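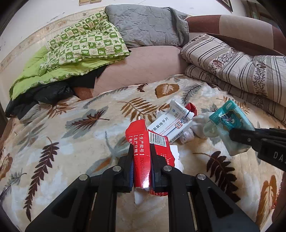
Photo: Marilou Yap

October, a little after 4 in the afternoon

Kettle on, rain on the skylight, and I want to get this down before I forget what I did to the walnut pot. The Ellby yarn came out of the bath this morning and it is a lovely thing, a soft brown with a bit of fox in it, much warmer than the last lot from the Prunthorpe hulls. Zuweira thinks the longer soak did it. I think it was the iron pan, which I had promised to stop using for this – sorry, Zuweira, I will scrub it.

For anyone picking this up after me: hulls soaked overnight in rain water, simmered gently for 40 minutes, left to cool with the lid on, strained twice through the old muslin. Yarn went in damp. I let it get up to 88 C at one point because I was on the phone with Onni about the loom bench, so please don't copy that part. It doesn't seem to have felted, though the second skein feels a touch firmer than I'd like.
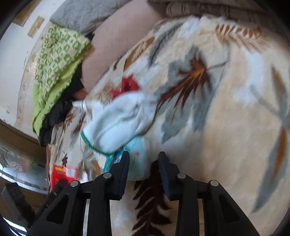 Leaf-print plush blanket, cream and beige.

Aba came by with the Baidoo sample cards and we held them up against the skeins at the window for far too long, very happily. Her pick is the third card, mine is the second, and we'll ask Ayuba, who has the better eye for browns anyway.

Still to do: wash test on a short length, label the jars (properly this time, with the water written down), and ask Lultari if the next cones can come unwaxed. The order is around 2,000 yards, so I'd like to know before we wind anything. Leftover bath is in the lidded bucket under the sink. Please leave it there, I want to try it on the gray fleece tomorrow.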